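Tadeusz Walczak
10th June

I want to write down how we collect examples for our assembly model at Leson, because I get the same questions every month and my answers are always too short. So this is a long thread. Sorry for my English, I will try to be clear.

The task is taking computers apart and putting them together again. Workstations, mostly used ones. Hard drive, expansion card, heatsink, memory, processor. Two arms, one operator, one case at a time.

We have 1,318 recorded episodes now. An episode is one part, out or in. It is never the whole machine. In April we tried to record the whole machine in one piece and we threw almost everything away, because one bad moment in the middle makes the rest difficult to use.

Of the 1,318, we marked 318 as failed. We keep them. Please keep yours too! They sit in a separate folder with a short note about what went wrong: "slipped", "wrong angle", "pushed too early". The note must be written on the same day. I have read my own notes after two weeks and I did not understand them.

What is a failure? We argued about this for a long time. If the operator drops the card and picks it up and finishes, is it good or bad? Lebrun (the team next door to us) says bad. I say good, but with a mark for the recovery. The model has to see somebody correct a mistake, or it will never learn that a mistake can be corrected.

The operator matters more than I expected. A new person moves slowly and stops often, and the model learns the stops. It will wait in the air over a slot for two seconds for no purpose. Now each new operator does 125 practice episodes, and we do not record these at all.

Next thing, the start position. Our first set had the case in exactly the same place every time, with tape on the table. Very clean data and very bad result. We moved the case by the width of a finger and the policy was lost. Now we shift it and turn it a little between episodes, and the tray also.

The tray I am a bit proud of. It holds the parts we take out, each standing in its own place. The first version was a flat box, and the fingers could not get under anything. Parts that stand up are much easier to grip from above. Three evenings of drawing – worth it.

Somebody at Fleltbridge asked me why we use both a wrist camera and fixed cameras. The fixed ones know where the arms are. The wrist one knows where the slot is. When we trained without the wrist view, the arm went to the correct area and then guessed.

But the wrist view has its own problem. Close to a motherboard everything is long, thin and parallel. A memory slot and an expansion slot are not so different to a network that sees only a small image. We crop less than before and it helped.

Two views from the fixed side and the wrist view between them, processor socket empty in all three:

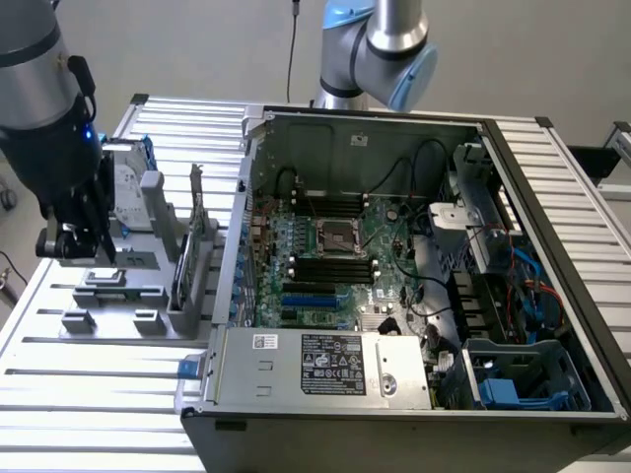
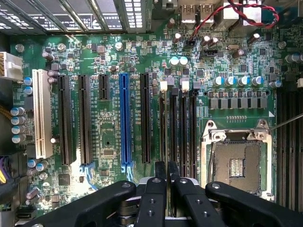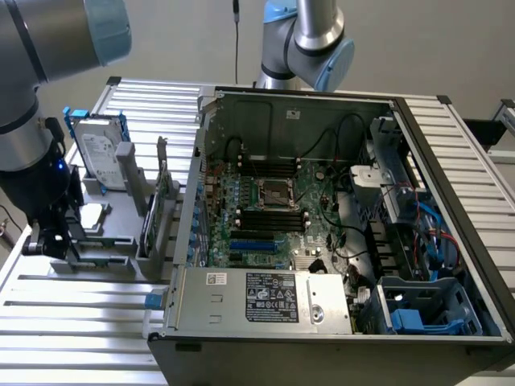

Cables. I did not speak about cables yet. They are the reason I have gray hair. A cable is never in the same place twice, and the operators push it away with the side of a finger without thinking. The model copies the push also when there is no cable. We started to label these pushes by hand, and it is slow work.

Light is easier. We closed the blinds and that was the whole solution. Later we will open them again and record a second set, because the customer will not close the blinds for us.

A question from Stemstead: how many episodes for one new part? I can only say what we saw. For the hard drive we had something usable quite early, because it is big and it slides on a straight line. For memory we are still collecting. You must open the latches first, and then pull evenly, and people do this in very different ways. I wrote one page of rules for the operators, and after that the recordings became more similar.

One more practical thing. Check the clocks of the cameras before every session. We lost a full day of work when one camera was late by a small amount, and we only saw it in training, when the gripper closed before it arrived at the part.

I will post the page of rules when I have cleaned it. At the moment half of it is in Polish and the other half is arrows.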